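Fenell Two-Hand Trial Kit

Compare multi-finger hands in simulation before you buy the hardware. The kit works with the Cellden controller, and the same program can later run on real arms.

Kitchen trial

The kitchen trial is the one our customers ask for most. Small, thin food is difficult for any hand, and a slice on a cutting board shows the differences between finger settings very quickly. Both arms are rendered, so you can watch the right hand come near the slice while the left one stays raised beside the cardboard box. 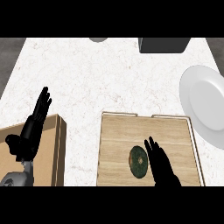
What is included

2 hand models, left and right, in black
14 ready tasks, kitchen and packing
Controller profile for Cellden
Log viewer, with export to a table

Choosing between hands

The Ostrowski hand is softer in its default setting and we recommend it for food tasks. The Stamoso hand closes faster, but it needs more tuning at the fingertips. In our own comparison we made 2,107 grasp attempts, and the logs can be downloaded with the kit.

Delivery of the license: 10 working days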